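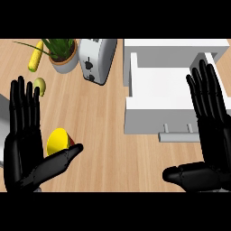
Worari Counter Oil, six months in

I bought my first can of Worari after the butcher block in our kitchen went dull and thirsty-looking by the sink (my own fault, I'd been putting it off since we moved in!), and I've now gone through enough of it to have an opinion.

It goes on beautifully. It's thin, so it soaks in well, and you can wipe it on with an old T-shirt and be finished before the coffee is cold. I put on 4 coats the first weekend and left it overnight between each one. The smell is mild and a bit nutty, and I've come to like it, though my sister does not.

Before this I used the Vitatis wax, which gives you a lovely soft shine but shows every water glass. I still keep a tin for the cutting boards. Worari leaves a flatter finish, and spills wipe right up, even beet juice, which I found out the hard way in the middle of a big pickling day.

My one real complaint is the cap. It gums up, and by the second month I needed pliers to get it open. Wipe the threads every time.

I'll be doing the next coat in October, and I've already ordered another can.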